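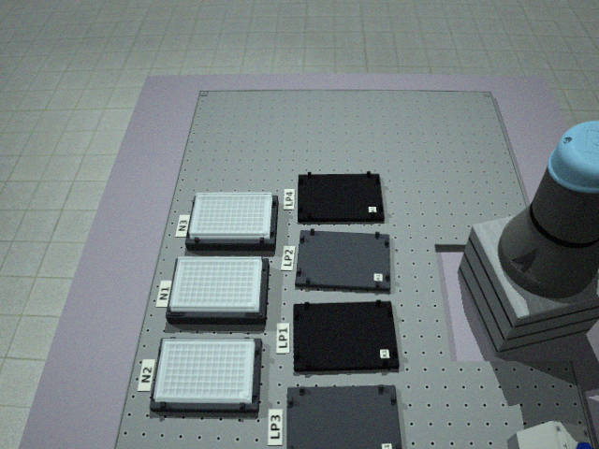 首页 课程 驻留 朗读会 关于我们 联系

关于我们

Sovus写作坊开在Saavedra街上,一楼是一家修自行车的铺子,我们在二楼。第一次来的朋友常常走过头,因为门口只有一块很小的木牌,字又是浅色的,下午太阳一晒几乎看不见。我们讨论过好几回要不要换一块大的,后来都不了了之,大家好像也习惯了在楼梯口喊一声“是不是这里”,楼上总会有人应。

写作坊最早其实是一个读剧小组。那时候几个人每周三晚上聚在一起,轮流把剧本念出声来,念完了喝茶,喝着喝着就开始争论:某一句台词换成方言会不会更好,某个角色为什么非要在第二幕离开。争得多了,就有人说,要不我们自己写一个吧。第一个独幕剧写得很糟,糟到现在偶尔翻出来还会脸红,可是排练的那几个星期实在快乐,于是就这么一路写下来了,从剧本写到诗,从诗写到散文和短篇,又从自己写,慢慢变成陪着别人写。

我们不是学校,没有学分,也不发证书(常有家长来电话问,先在这里说清楚比较好)。平日开的课有四门:诗歌、短篇小说、剧本和家史写作。每门课都是小班,围着一张长桌坐,带课的人自己也要交作业,跟大家一起被批评。家史写作是后来才加的,起初只想办一期试试看,没想到报名的长辈特别多,有人带来一整盒旧信,有人带来一本记账簿,也有人什么都没带,坐下来就讲,讲了一个下午,我们在旁边只管记。这门课现在成了最热闹的一门,茶水也消耗得最快。

说到带课的方式,我们有一点固执。作品在桌上念出来之前,不谈技巧,也不谈投稿。先念,念的时候别人不插话,念完安静一会儿,然后每个人说一处自己记住的地方。哪怕只记住一个词也可以。说完这一轮,才轮到提意见。刚来的朋友多半觉得这样太慢,我们也承认确实慢,一晚上常常只能读两三篇,遇上长一点的剧本,还得约下一次。不过写东西本来就不赶时间,我们舍不得把这个环节省掉。

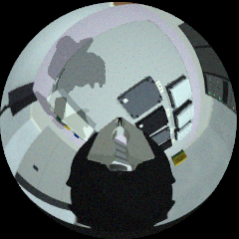

有学员在留言里写道,头三次课她都紧张得手心出汗,念自己的诗念到一半声音就没了,结果旁边的人轻轻把后半首替她接着念完,她才第一次听见自己写的东西是什么样子。她还说,课程表上的开课时间最好再晚半个钟头,下了班赶过来总是来不及吃饭。

后面这条建议我们采纳了,晚间课程现在一律七点半开始。厨房里有面条和鸡蛋,早到的朋友请自便,用完的锅麻烦顺手洗一下。

除了课程,我们每年春天和秋天各办一期驻留,叫作Irnov驻留计划。入选的写作者可以在后院的小屋里住上一个月,房租全免,唯一的要求是离开之前给街坊们做一次朗读。朗读什么都行,未完成的也行。有一年二月下大雪,火车停了,那一期的朗读会硬是拖了好几天才办成,来的人反倒比平时多,椅子不够,后排的人就坐在暖气片上听。小屋不大,只有一张床、一张书桌和一扇朝东的窗,早上光线很好,喜欢睡懒觉的朋友请自备眼罩。

我们也出一份小刊物,名字叫《Fonlow》。常有人问这个词是什么意思,老实讲没有什么意思,是当年读剧小组写的那个独幕剧里一座虚构小镇的名字,剧本扔了,镇子留了下来。刊物每期印100册,一部分寄给作者和附近的图书馆,余下的放在楼梯口的架子上,路过可以拿,看完放回来也行,不放回来也没有关系。稿子不限题材,只是请不要太长,我们的版面有限,校对的人眼睛也有限。来稿都会回复,有时候回得慢,请多包涵。
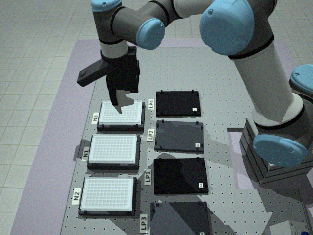
每期刊物出来之后,我们会办一场很随意的发布会,把长桌推到墙边,请作者各念一小段。念得好不好没有人计较,念错了就重来一遍。有几位作者从来不愿意上台,那就由编辑代念,或者干脆放一段事先录好的声音。去年还有一篇是用两种语言轮流念的,底下听的人有一半只听得懂一半,散场以后互相打听另一半讲了什么,在楼梯上站了很久都不肯走。

至于经费,主要靠课程收费,再加上一点点朋友们的捐助。学费我们尽量定得低,手头紧的朋友可以写信来商量,分期也好,减免也好,都谈得成,信里不必解释太多。场地在没有课的时候也外借给附近的读书会和合唱团,借用的话请提前两周打招呼,钢琴可以弹,就是有两个琴键按下去弹不回来,要用手指抠一下。

如果您写过一点东西,放在抽屉里很久没有拿出来过,或者一个字都还没写,只是心里老惦记着某件事、某个人,都欢迎上来坐坐。旁听第一次课不收费,也不用带作品。周三晚上的读剧一直没有停过,仍旧是轮流念,仍旧是念完喝茶,门不锁,直接推开就好。信件请寄Saavedra街183号二楼,写作坊收。

分类:关于我们 / 写作与朗读
分享 763 评论 2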